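**lencho_bench** · 23/04/2024

Right arm keeps faulting on dish rack loading. Two arm setup, mug gets handed left to right, then right arm puts it in the rack. Handoff is ok. Then somewhere over the rack I get overcurrent on the gripper and it drops torque. 9 faults out of 100 cycles. Running Troso for control, default limits.

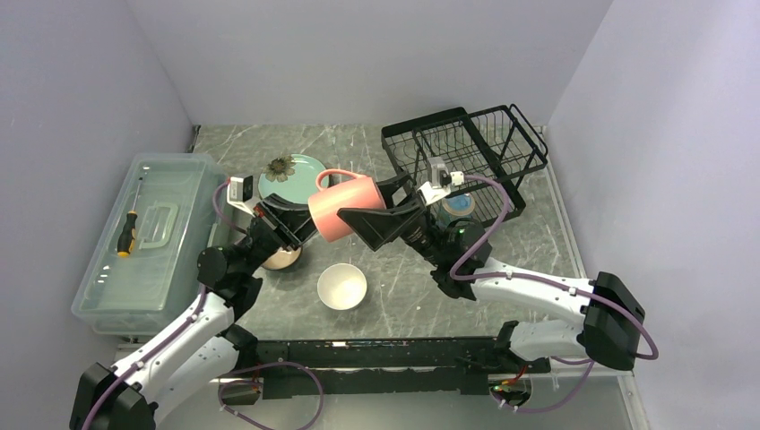

Only the right arm, never the left. Swapped the motor cable already, no change. Power supply next?

**drikance77**

Not the supply. You'd see both arms brown out. What's your grip timeout? Troso holds full current until it times out, and a glazed mug doesnt give at all so it just cooks.

**lencho_bench**

11 seconds. Was 3, raised it in the winter bc it kept letting go early.

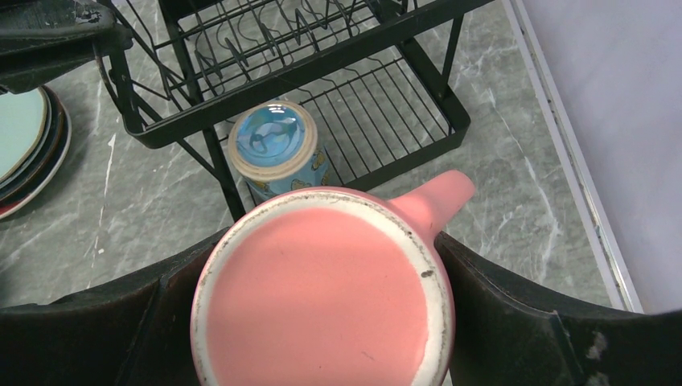
Temp log goes up the whole hold, so maybe drikance is right. But same timeout on the left and that one's fine?? Also thought about the pads slipping. There's scratches and pale worn spots on the right finger, so could be it squeezes harder to make up for it. Would rather not buy fingers on a guess.

**tirkow_fan**

Disagree with all of it, check cable slack. Purple loops at the wrist pull tight when you reach down, reads as load. Had this on mine.

**drikance77**

Cable drag is not going to trip the GRIPPER joint. Wrist maybe.

**Natnael Lemma**

Safety thing before anybody tunes anything: dropping torque on a fault means the mug falls and so does the arm. Keep hands out of there, e-stop where you can reach it. And don't raise the current limit to make the fault go away.

**lencho_bench**

Yeah, nearly got my knuckles once. Limit stays where it is. Fresh run going with timeout back at 3.
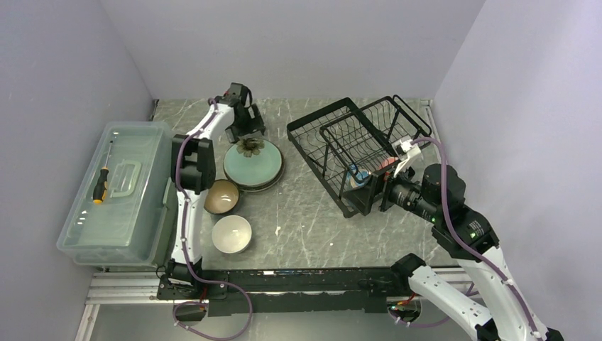
### To try, in order

1. Timeout 3, hold current cut after contact
2. Swap fingers left/right, see if fault follows
3. More slack at the wrist (ok tirkow)

Will post logs in May if its still doing it

**tirkow_fan**

do 3 first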